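Gripper trial meeting, 12/18/23
Minutes taken by Yusri Manurung

1. Minutes of last meeting
Accepted with one fix: the Prusier finger order was for 15 pairs, and all 15 have arrived.

2. Finger comparison
We compared the Prusier fins with the flat Erard pads on the hand-held unit. The Prusier fins grip curved items better but twist when the load is off center. The Erard pads hold boxes well and mark soft packaging. Each set gets 50 more grasps on the same items before we choose. Yusri will write up the item list.

3. Arm controller
Karngate sent new firmware for the arm controller. Loop rate stays at 125 Hz for now. The stop delay seen last time has not come back, but the log covers one afternoon only - leave the item open.

4. Camera view from the gripper
The Lumenta wide lens stays on. Its view takes in the black fin piece, the brick wall behind and the ceiling light, with the square marker mounted below the light. The light tube is the brightest part of the picture, and we want to try a fixed exposure. The gray body fills much of the lower half. Agreed to test a higher camera mount before changing the lens. 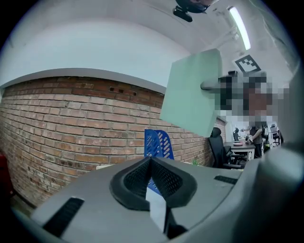
5. Actions
Yusri - item list and grasp log sheet.
Yusri - ask Erard about a softer pad.
Camera mount drawing to be ready for the next meeting.
Final choice of fingers moved to March.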